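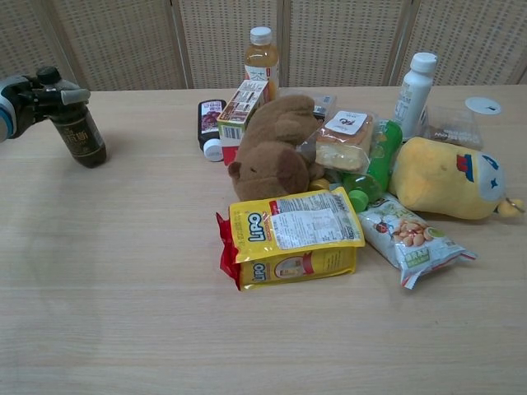
How to Pack a Care Package That Arrives in One Piece

By Derek Hollis
July 5, 2026

84 shares | 40 comments

I love mailing a box of treats. I started when my niece moved to Zaltmont for school, 1228 miles from my kitchen, and I have been sending one every month or so ever since. The first one was a mess (a bottle of hot sauce, a paperback, you can guess the rest). I've gotten a lot better at it, and it's a really fun way to spend an evening once you have a system!

What you'll need

A new or nearly new corrugated box
Packing tape, the wide kind, 2 inches or more
Zip-top bags in quart and gallon sizes
Plastic wrap
Something soft for filler: paper, dish towels, socks, a stuffed animal
A kitchen scale or bathroom scale
A marker and an index card

Step 1: Put everything out on a table first

Get it all out before you touch the box. Drinks, cookies, crackers, anything soft, the card, the silly stuff. You'll see right away if you bought four salty things and one sweet one, and you'll get a feel for the size of box you need. I used to go straight from the shopping bag to the carton and I always ended up with one odd-shaped thing that wouldn't fit.

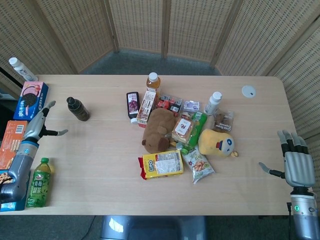
Snacks, drinks and plush toys together on the table.

Step 2: Sort by how easily it breaks

Make three groups. Heavy and tough goes in one: jars, cans, full bottles. Boxed goods like cookies and crackers go in the next. The last group is anything that crushes, such as chips, soft bread and homemade muffins. If you're sending bread at all, send it by the fastest service you can afford and skip it completely in hot weather. I mailed a loaf to Skeken one March and it was fine. I would not try that in summer.

Step 3: Deal with the liquids

This is where most boxes go wrong, so take your time. Unscrew each cap, lay a square of plastic wrap over the opening, and screw the cap back on tight. If the bottle has never been opened, leave the seal alone and wrap the outside of the cap with tape. Then bag it. Then bag it again with the zipper facing the other way. Squeeze bottles need the same treatment, plus a piece of tape over the flip top, and please don't pack them under anything heavy!

Check your carrier's rules before sending liquids, especially if the box is leaving the country.

Step 4: Build the box

Tape the bottom seam twice, then once across each edge. Put down two inches of filler. Heavy things go in the middle of the floor of the box, standing up, with something soft between each one so glass never touches glass. Boxed cookies go around them like a little wall. Crushable things go on top, and more filler goes over those.

Soft toys are wonderful here. A plush bear will fill a big gap, it weighs next to nothing, and it's a present too. I put mine in a clean bag in case of leaks.

Step 5: The shake test

Close the flaps without taping and give the box a gentle shake. If you hear or feel anything slide, open it up and add more filler. Keep going until it's quiet. I usually need two tries.

Step 6: Weigh, label, seal

Weigh it before you tape it shut, so you can still take out a can if you're just over a price step. Write both addresses on the index card and lay it on top inside the box, in case the outside label gets torn off. Then tape the top the same way you did the bottom.

My last one went to a friend in Gralach and weighed 2492 grams on my kitchen scale. Everything got there whole, including a bag of pretzels I had serious doubts about. She sent back a bag of local licorice, so now I have to think up something good for her next box!

Get new how-tos by email. Enter your address to subscribe. You can unsubscribe at any time.

This site uses cookies to remember your settings. Accept | Manage choices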